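Skendumside arm

The Skendumside arm is a small tabletop robot arm built in a shared workshop in the riverside district of Emside, together with the simulated version of it that its builders use for practice and testing. It was begun by Arne Ehlers and Dörte Harms, who were later joined by Benedikt Steinbach and Timo Wendt, and it has been rebuilt so many times that very little of the first machine is left in it. The name is taken from the lane on which the workshop stands, and it is used loosely for the arm, for the simulation, and sometimes (to the mild annoyance of the woodworkers, who were there first) for the whole corner of the building where the work is done.

Background

The workshop had been a place for mending bicycles and turning table legs for many years before anyone there took an interest in robots. Ehlers, a retired piano tuner, had wanted for a long time to make a machine that could pick up a small thing and put it down gently somewhere else, and he has often told visitors that this modest wish was the entire plan. Harms had experience with sewing machines and their motors, and was patient with wiring in a way that Ehlers freely admits he was not. The two of them started in December, when the workshop is quiet and the stove makes the back benches the pleasantest place to sit, and by the end of that first winter they had an arm that could wave, though it could do little else.

The first arm was called Navari. Its joints were cut from birch and moved by hobby motors, and it had a fine, old-fashioned look, rather like a desk lamp. Unfortunately the wood swelled and shrank with the weather, so that a movement carefully set up in the morning would miss its mark by suppertime. The builders kept at it longer than they probably should have, out of affection, and Navari now hangs over the door to the paint room with its motors removed.

The second arm

Work on the present arm began after Steinbach offered the use of his printer, and most of the parts that had been birch became plastic. The upper joints were made stiffer and the base was bolted to a slab of old countertop. A good deal of attention went into the cables, which in the first arm had a way of catching on the elbow, and which now run through a sleeve that Harms sewed from umbrella cloth. The sleeve has been copied by at least two other people in the building for projects that have nothing to do with robots.

The hand was the slowest part. Several designs were tried, including one with three fingers and one with a loop of leather, before the group settled on a plain two-fingered gripper that opens and closes from the sides. Arne Weidemann, a friend of the workshop who is usually called "the other Arne," drew the fingers over a number of evenings and left a whole drawer of rejected ones behind, each with a short note in pencil saying what was wrong with it. The drawer is kept, and newcomers are encouraged to go through it before suggesting improvements.

The simulation

Timo Wendt began the simulated version, which goes by the name Sitthichai, at a time when the real arm was out of action with a stripped gear in its shoulder. He had only meant to give the others something to do while they waited for the replacement. It proved so convenient that it has stayed in use ever since, and most new movements are now tried there first, where a clumsy swing costs nothing and the whole table can be put back in order with a single key.

The practice table in the simulation is deliberately plain. Wendt has resisted requests to add a coffee mug, a ruler and, on one occasion, a cat. Blocks are placed by the program at different spots and turned at different angles, so that a movement which works for one tidy arrangement cannot simply be played back for the next. A full night of practice consists of 2000 tries, and each try is allowed 30 seconds before the table is cleared and set again. The longest unbroken run of good pickups written on the workshop chalkboard is 1088, and the number has been framed in colored chalk by one of the children who come in with their parents.

The view used most often looks out past the fingers of the gripper toward the table, which lets a person at the keyboard judge the gap between the fingers and the angle of a block before moving in.
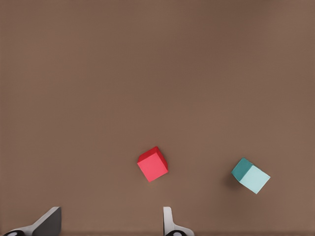 Use in the workshop

The arm is available to anyone who has a key to the building, and the simulation can be run on the old computer beside the lathe. Beginners usually spend an evening or two with the blocks before they are shown how to switch on the real machine. Harms leads these first sessions when she can, with tea, and she is known for letting people make their own mistakes at a comfortable pace.

Outside of practice, the arm has been used to sort buttons, to hand out raffle tickets at the summer open house, and to hold a piece of trim while glue set. Ehlers still hopes to teach it to lift the felts out of a piano action, and he has set aside an old upright for the purpose.

See also

Navari (first arm)
Sitthichai (simulation)
Emside shared workshop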